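The Table, 6 January 2026

New year, same table. Every January I promise to clear it, and every January I throw a plaid cloth over the worst of it and call that progress.
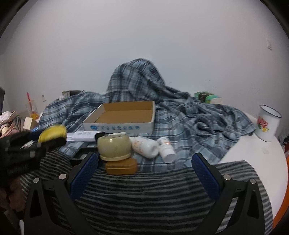 Mount Plaid, with an empty box at its foot and two white bottles lying down on the job.

The mug stays where it is. It has seniority.

My system is simple – small things go in a box, and anything that won't fit goes back to the heap to think about what it's done. Sigita Jankauskaitė says I should buy proper drawers.
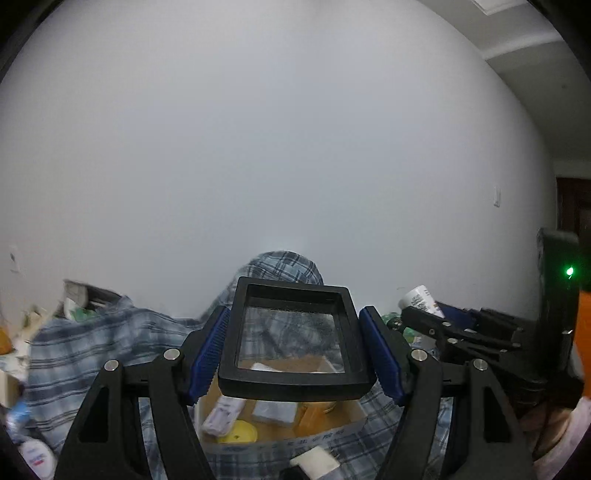
She has offered me hers twice, so I suspect her table looks worse than mine.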